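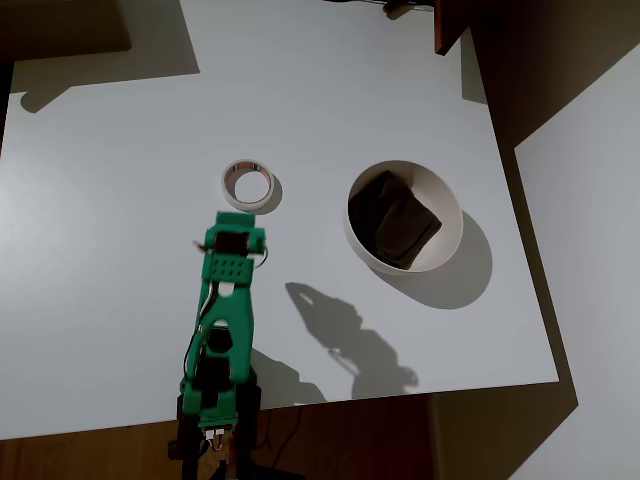 The green arm at its post, with the tape and the bowl.

Gallery: Robotics Club, Kotville, first half of the year
Posted 5 Dec 2019

Welcome to the club's gallery page, which last year consisted of one poster and a photo of the poster. This year we have an arm. It is green because green was the filament on sale, and it is called Tanner because the vote was held late in the day and people wanted to go home.

Tanner came off the club printer in pieces over most of a month. The full print ran to 50 parts if you include the ones that came out as spaghetti, and we do include them, because they are in a box under the sink and the box is labeled "spares." Everything else is servos, cable, screws and a level of optimism that has gone down a little since September.

Only one picture made it onto the page this time. Our web space is small and the rest of the pictures were thumbs. What follows are the notes that go with it, for parents, future members and whoever is deciding on our budget in February.

The plastic
All the bright green segments are printed. The plate with the grid of small holes is the part we are proudest of, since you can bolt nearly anything to it. So far we have bolted on very little, but the holes are ready. The long link under it has a slot down the middle, which saves plastic and gives everyone something to say when visitors ask why it has a slot.

The motors
Black servos, one up in the green bracket at the gripper end, another farther down behind a round opening, more at the base. They buzz when they are holding a position. New members think the buzzing means something is about to happen. Older members have learned patience.

The wiring
One thin cable makes a loop out beside the gripper. The loop is slack for the wrist to turn, and our first version had no slack, and the wrist turned anyway. We now teach a whole session on slack. Our cable diagram is up to revision 13, and two of those revisions agree with each other.

The tape
A plain roll of masking tape, lying flat, is the club's official test object. It costs next to nothing, it doesn't shatter, and it has a hole in it, so a gripper can fail to pick it up in two completely different ways. The season's task sheet says to move the roll to a marked spot and let go. Letting go turned out to be worth as many points as picking up, a fact we found on page two of the rules after writing all the code for page one.

The bowl
Round, white, with a dark folded cloth in it. The cloth task is the advanced one. A roll of tape stays the shape it was when you wrote the program. Cloth has other plans. The junior team wanted to skip it and the senior team said it would be easy, and both teams are now on the same side.

The shadows
Yes, they are long. The arm's own shadow runs right across the white tabletop, gripper and all, and it has caused more arguments than any motor. Our color-finding program, Zornasero, is supposed to look for dark things in bowls. It is very fond of shadows. During one practice it reported 729 cloths, a club record that we expect to stand for years.

The score so far
Best run on the tape task: 40 points, at the Orkusex Junior Arm Challenge practice round, where we came in ahead of a team whose laptop was updating. The cloth task is still at a number we have agreed to call "early."

What's next
Softer pads for the gripper fingers, a curtain if somebody's family has one to spare (see shadows), and a second arm if the budget goes our way. The second arm will be a different color. There is already a sign-up sheet for naming it, and the sheet now has rules at the top.

Joining
The club is open to grades six through nine. You don't need to know how to code or solder. You do need closed shoes, a signed form, and the ability to watch a robot miss a roll of tape many times in a row without grabbing it and moving it closer. We can tell when you've moved it closer.

Forms are in the rack outside the lab door. Please take one from the front of the rack, as the ones at the back are for chess.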